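Llevaba meses queriendo ver por dentro lo de Voseck, desde que una amiga me contó que en su nave tenían brazos robóticos haciendo tareas de casa y de tienda. En julio abrieron las puertas una tarde, había que apuntarse por internet (17 euros, con café y una bolsa de tela incluidos) y allá que me fui, con mis zapatos menos adecuados para estar tres horas de pie sobre cemento.

Éramos un grupo bastante variopinto: gente de informática, un par de floristas, una señora que quería saber cuándo le iban a planchar las camisas – ¡la pregunta que todos teníamos en la cabeza! – y yo. Nos recibió Mahlet Derese, que habla rapidísimo y contesta sin adornos. A la señora de las camisas le dijo que esperara sentada.

La primera parada fue la de doblar trapos de cocina, del proyecto Naline. Un trapo, un doblez, otro doblez, y el montoncito un poco torcido, como los que hago yo con prisa. Me gustó, aunque tardaba tanto que me dio tiempo a leerme el cartel entero de la pared (decía que llevaban 3148 intentos grabados con trapos, y a mí me pareció una barbaridad). Luego pasamos por una estantería donde reponían botes, que iba más ligera, y por fin llegamos a la mesa que a mí me tenía loca: la de las flores.

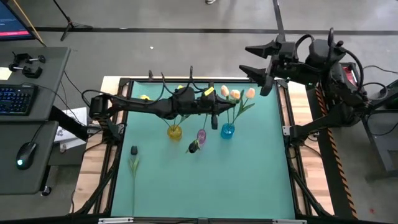
Lectura: 3 min

La tarea consiste en colocar tulipanes artificiales en tres jarroncitos de cristal, uno amarillo, otro rosa tirando a malva y otro azul. Parece una tontería, ¿verdad? Pues yo trabajé dos veranos en una floristería y os digo que meter un tallo en una boca estrecha sin tirar el jarrón tiene su aquel. Cuando hice la foto, el azul ya tenía tres tulipanes color melocotón y por la esterilla verde todavía quedaban flores tumbadas, entre ellas una morada delante mismo del jarrón rosa. Con esos dedos negros tan largos, en forma de cuña, yo no me habría atrevido ni a tocarla.

Le pregunté a Getachew Mamo, que estaba a cargo de la mesa, por qué no usaban flores de verdad. Me dijo que un tallo fresco se dobla y se aplasta, que cada uno es de su padre y de su madre, y que primero querían resolver lo del agarre. También me contó que los jarrones pequeños son los peores, porque al menor roce se van al suelo. Le creo: en la floristería rompí unos cuantos.

¿Y pueden ya con las tareas de casa? Mi impresión de visitante sin estudios en la materia es que pueden con trocitos. Coger esto, dejarlo allí, siempre que la mesa esté preparada y haya alguien pendiente. Lo de entrar en mi cocina un domingo cualquiera y decidir qué se tira y qué se guarda, lo veo lejos. Una de las floristas lo veía igual, pero ya estaba echando cuentas para las coronas de encargo – ella sí que le sacaría partido a un brazo que no se cansa.

Si os animáis, id a primera hora de la tarde, que luego se llena, y llevad calzado cómodo. El café, flojito. Para aparcar, mejor en la calle de atrás.

Entradas recientes
Una mañana en el mercado de flores
Endale: visita a un taller de cerámica
Cómo es la fábrica de galletas Weltell por dentro
Tres horas en una lavandería industrial
Mis zapatos de caminar, después de 200 kilómetros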